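Section 7: Cloth work (folding, wiping, and managing expectations)

This section of the Pirnedent two-arm bench guide covers soft goods. If you came straight here hoping to be rid of the laundry by tea time, please go back and read Section 1, where we let you down gently.

Before you begin

1. Clear the bench and wipe it down. Crumbs matter more than you would think. The arms have no opinion about crumbs, but the software does, and it may decide that one of them is a corner.

2. Lay one cloth on the white surface, ahead of the open fingers. Start with a single plain colour. Stripes are covered in the appendix, at some length.

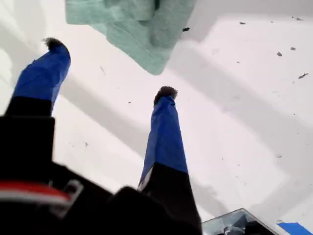 3. Check the fingertips. Blue covering should reach well down each finger and sit snugly. Replace it after 60 grasps, or sooner if it has begun to look like a badly wrapped present.

4. Open both grippers from the Horkix panel and press Home. Stand back while the arms find themselves.

Placing the arms

Set one arm on each side of the cloth, facing inwards. Leave enough room for each wrist to turn without meeting its colleague.
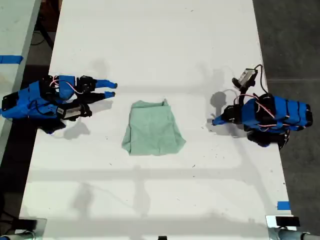
Folding a towel is the chore everyone asks for first, and the one we would least like to be judged on. A person does it while talking on the phone. For the machine, every towel is a new country. The pale green one between the two arms has a narrower top edge and a lower part that flares out, so even "fold it in half" needs some discussion. Vicente Barrientos, who wrote the first fold routine at our Studville workshop, set himself 309 attempts and counted 288 of them as folds. We have seen the folds. He is a generous man.

CAUTION: Keep sleeves, lanyards and ties clear of the bench. The grippers cannot tell your cuff from a tea towel and will treat both with equal conviction.

Running a grasp

5. Select Cloth, then Slow. There is a Fast setting. Leave it be until you have finished this section.

6. Let the arm make its approach. Keep loose cable away from the cloth, where a finger may pick it up instead.

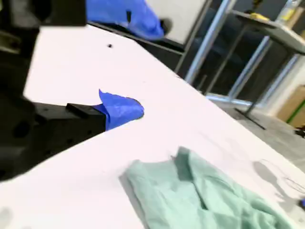

Fig. 7.3 Taped finger, with the cloth bunched on the bench. Blurred by motion.

7. If the gripper closes on nothing, press Retry once. If it does so again, shift the cloth by hand and look the other way – it counts as a success in the log.

Note: The arm does not know it has missed unless grip sensing is switched on. Without it, the routine will carry on and fold the air, quite neatly.

Checking the pinch

8. Close the fingers with no cloth between them. The dark pads should come together at the tips. If one sits a long way ahead of the other, loosen the finger screws and begin again from step 3.
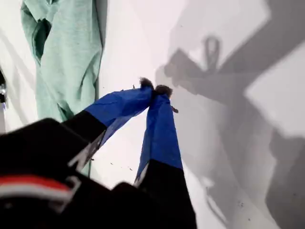

Fig. 7.4 Fingertips together, pads nearly touching. Check for lifting tape, as on the left finger.

9. Press down any flap of tape before the next run. A loose flap can hide a corner of the cloth from the wrist camera.

10. Save your settings under a name you will recognise in November. "Final" is already taken, as are "Final 2" and "Barrientos really final".

Fitted sheets are not supported.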